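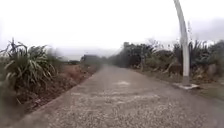 屋外の通路掃除をロボットに任せる手順(2023年5月版)

「もう機械が掃いてくれる時代でしょう」と言われて引き受けた人のための手順です。先に答えを書くと、まっすぐな舗装路なら掃けます。ただし、掃く前に人間がやることがけっこうあります。

用意するもの
・自走式の掃除機(うちはClemovの屋外機)
・竹ぼうき
・軍手
・あきらめのよさ

手順1 先に歩く
端から端まで自分の足で歩き、枝と石を拾います。Clemovは落ち葉には強気ですが、親指ほどの枝を噛むと止まって助けを呼びます。呼ばれるのは私です。長い通路だと、迎えに行くだけでいい運動になります。

手順2 縁を決める
舗装と土の境目は、機械にとって一番の悩みどころです。縁が少し高くなっている側は比較的素直に沿って走ります。草地に向かって低くなっている側では、脱輪するか、怖がって離れすぎるかのどちらかでした。設定の「縁からの距離」は初期値の5センチをやめ、15センチにしてください。残った帯は竹ぼうきの担当です。

手順3 葉の張り出しを切る
細長くとがった葉が通路にかかっていると、センサーは壁だと思い込みます。風で揺れると動く壁になり、機械は礼儀正しくいつまでも待ちます。4月に一度、7回続けて道を譲っていました。相手は草です。

手順4 地図を覚えさせる
手動モードで一往復します。曇りの日のほうが影に惑わされず、うまくいきました。もやの濃い朝は遠くの目印が取れないので、私は昼まで待ちます。Prustsideの管理をしているLuana Salesさんは待たずに始めて、地図の上に実在しない曲がり角を一つ作りました。消し方は説明書の80ページにあります。

手順5 掃かせる
速度は「低」。骨材の粗い舗装では、「中」にすると砂利の粒を左右に飛ばすばかりで、きれいになりません。電池は片道615メートルの通路で往復がやっとです。帰り道の途中で力尽きたら、押して帰ります。重いです。

手順6 仕上げ
縁の帯、街灯の土台のまわり、排水口のふた。全部手作業です。ここで手を抜くと、最初から掃いていないように見えます。

で、任せられるのか
竹ぼうきだけの頃に比べると、腰は確かに楽になりました。時間は、準備と迎えを入れるとほとんど変わりません。Drilton社の新型は枝も自分でどけるという話ですが、見学に行ったElaine Guerraさんによれば、どけた枝をまた通路に戻していたそうです。買い替えは来年また考えます。

刃とブラシの手入れは別ページにまとめてあります。葉の切りくずは濡れたまま放っておくとブラシの軸に固まるので、その日のうちに取ってください。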